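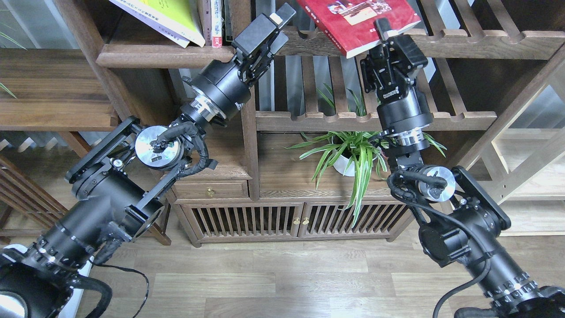

1/ Notes on the two-arm planner, July 17, 2020

We replaced the reach planner in Pivside this week. The old one treated each arm as a separate problem and let the low-level safety stop sort out any conflict. With both grippers working on one bookshelf, that stop fired far too often. A thread on what changed.

2/ Both arms now go into a single joint-space query. Planning time went up, as expected. The median is still under the budget we set in February, so I've left the sampler alone. The tail is worse than I'd like, and nearly all of it is goals on the top shelf, where the arms have to stretch up and the elbow has few good places to be.

3/ Cables. The collision model had none. The loops round the joint discs stick out well past the link meshes, so the planner was happy to send a wrist through a gap that the real arm doesn't fit. I've added a padded capsule per loop. Crude, but it runs at the same speed as before.

4/ Perception next. The shelf is dark wood with slats, and depth on slats is poor: you get returns from the front face, returns from whatever is behind, and a smear between the two. Reltico (our segmentation node) used to pass the lot to the octree. It now fits a plane to each shelf rail and throws away the smear.

5/ The spider plant is a separate problem. Long thin leaves over the shelf edge, no stable shape, and they vanish from the depth map at some angles. We mark the leaf volume as soft: the planner pays a cost to pass through it but isn't forbidden. The pot is hard, with 4 cm of padding.
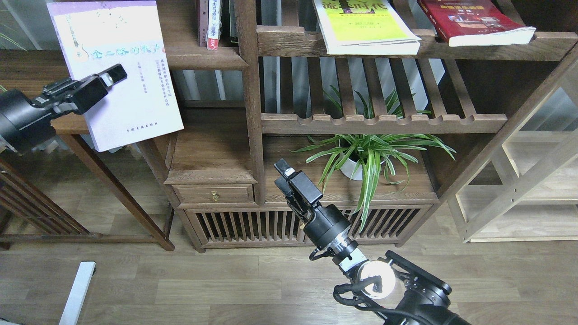 6/ Books are where most of the remaining failures sit. A paperback bends under load, so the pose estimate from the cover drifts once a fingertip is against it. We stopped trusting vision after contact. From there it's a force limit of 7 N along the cover normal and a slow slide towards the spine, with vision allowed back in when the finger lifts.

7/ While one arm is in contact, the other holds its last pose. It may not replan until the force controller reports a steady state for 12 cycles. This wastes time. The version without the wait had a nasty habit of starting a move on stale octree data, and I'd take slow.

8/ Tooling: Grustent can now replay a log with the planner swapped out, so old failures can be rerun against a new build. Set the seed by hand. The default one is still read from the clock, which is a bug, and it's on the list.

9/ Still open: a joint limit on the right wrist that the config and the driver disagree on by 2 degrees. I've used the smaller range in both for now. Branch is hordiienko-dual if you want to read the diff.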